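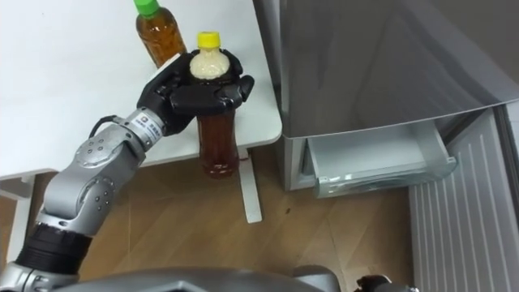

What looks like tea, yellow cap. Under the new house rules, drinks live in the fridge beside the desk.

FOR RELEASE: Thursday, July 1, 2021

Brokex clears its desks and asks everyone to put the milk back

Office fit-out firm Brokex has today published The Clear Top, a free guide to sharing a desk and a fridge with people you did not choose. It is the work of Shobha Varma, the firm's head of interiors, and runs to nine pages, two of them on condiments.

The guide grew out of a survey of 626 office workers carried out last December. Asked what they would most like removed from a colleague's desk, respondents put drink bottles first and the colleague fourth.

“People will spend months choosing the colour of a desk and then never see it again,” said Varma. “We wanted to find out what a white desktop looked like. It has a smudge on it, as it happens. We're working on the smudge.”
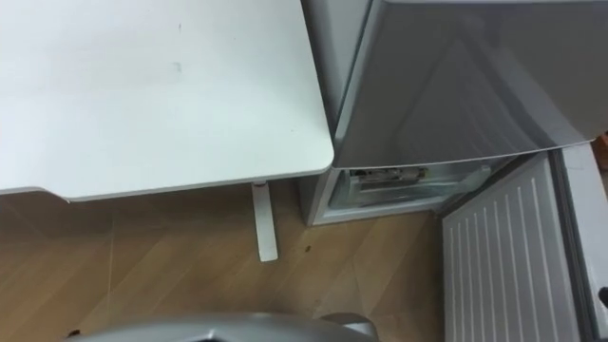 The central recommendation is to put the fridge within arm's reach of the desk. Conventional wisdom favours a kitchenette at the far end of the building, on the theory that walking is good for people. Brokex's view is that people don't walk. They buy four bottles on Monday and line them up beside the keyboard until the weekend.

A low fridge compartment gets a chapter of its own. The author is in favour of it for tall bottles and firmly against it for anybody's leftover curry.

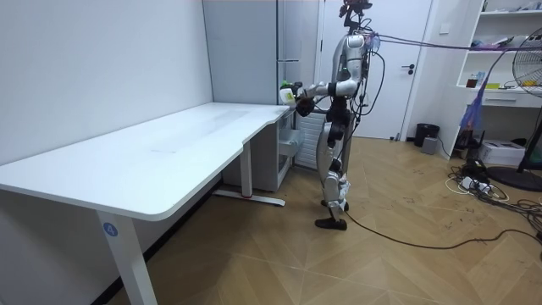 Cleaning is covered briefly. A damp cloth at the end of the day will deal with most marks, and the guide suggests lifting the bottles first — a step that survey respondents admitted to skipping.

“I was sceptical,” said Alper Yurt, operations manager at Brokex. “I've since been asked to take my sauces home.”

The Clear Top is available now from the Brokex office and can be posted anywhere in the country at no charge. A companion guide to shared cupboards, by Léonie Masson, is planned for December, mugs permitting.

Media enquiries: Dagný Kjærgaard, Brokex

ENDS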